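Skelano Garment Reuse Program
Interim Progress Report to the Portela Fund
Submitted 25 January 2022
Prepared by Elif Naz Eren, Program Manager

1. Purpose of this report

This report covers the second period of the grant awarded to Skelano for the sorting, folding and redistribution of donated clothing. It describes work completed since August, the current state of the folding room, spending against the approved budget, and the matters on which we ask the Fund for a decision. Intake and sorting were described at length in the first report and are treated only briefly.

2. Summary of progress

The folding room at the Salleck Street building is in regular use. All shelving requested in the original application has been installed and labeled by garment type and size. The written folding standard, which was in draft at the time of the last report, has been approved and is now applied to T-shirts, long-sleeved shirts and children's tops. Trousers and knitwear are still folded according to the judgment of the person at the table, and the standard for these will follow in the next period.

During the period 334 bundles were released to partner agencies. A bundle consists of 14 garments of one size group, folded to the same width and tied. The target in the grant agreement was 200 bundles. The difference is explained in part by a large donation of unworn T-shirts received in the fall, and we do not expect the same result next period.

3. Intake and sorting

Sorting continues under Otakar Trnka. Garments are checked for stains, holes and missing buttons before they reach the folding room. Items with small marks that may come out in the wash are set aside for laundering and checked a second time. The first report noted that some marked garments were passing through to the shelves – dark fabrics in particular, where marks are hard to see under the old ceiling lights. The lights over the sorting counter have been replaced. Marks on dark fabric remain the most common reason for a garment to be returned from folding to sorting.

4. Staffing and training

Two part-time positions were filled, as planned. Desta Tesfamariam leads the folding room and wrote most of the standard. Demetrius Ruiz-Ortega joined in the fall and is responsible for the shelves and for the release of bundles. New staff complete two supervised shifts before working alone. One planned training day was postponed when the building's heating was under repair, and it has been rescheduled for the coming period.

5. The folding standard

The standard for T-shirts asks that the garment be laid flat, smoothed from the center outward, folded in from each side, and then folded up from the hem. Size labels are read before folding begins and the size is written on the bundle tag. Where the print inside the neck has worn away or cannot be read, the shirt is measured across the chest and assigned to a size group.

Folding is done over gridded cutting mats. The squares give a straight reference for the edges of the garment and allow a person to check the width without a ruler. Before the mats were adopted, bundles from different shifts varied in width and did not stack well on the shelves. Partner agencies raised this with us twice in the first period and have not raised it since.

Soft cotton shirts still give the most difficulty. Thin fabric shifts while it is being turned, and a fold that begins square to the grid may finish on a diagonal. Ms. Tesfamariam has added a short section to the standard on reopening and smoothing a shirt before a second attempt.
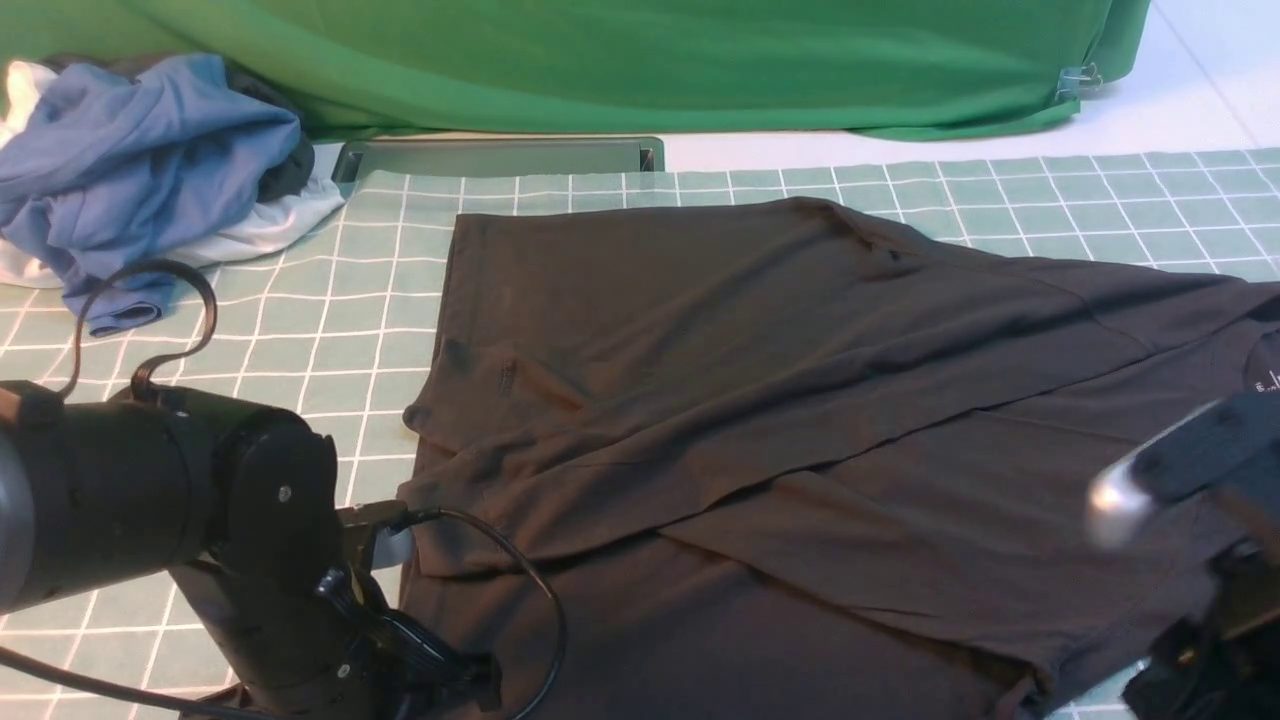 Figure 1. Dark T-shirt on the gridded mat, with a diagonal fold across the body.

6. Budget

Spending is within the approved total. Shelving came in under estimate. Mats and bundle ties cost more than planned, as the first order of ties was too short for winter garments and had to be repeated. The inventory software supplied by Conda was paid for in full in this period, although the application had spread the cost over two. A line-by-line statement has been sent separately by Gus Lindqvist, who remains the contact for all financial questions.

7. Difficulties and open matters

Storage for out-of-season clothing is the main concern. Winter coats take up shelf space intended for finished bundles, and the landlord has not yet answered our request for use of the adjoining storeroom. If no answer is received, we will propose a modest change to the budget for off-site storage.

We also ask the Fund to confirm – in writing if possible – that the unspent shelving balance may be applied to replacement mats.

8. Plans for the next period

Complete and approve the standard for trousers and knitwear.
Hold the postponed training day.
Review bundle size with partner agencies, two of which have asked for smaller bundles of children's clothing.
Report on the storeroom request.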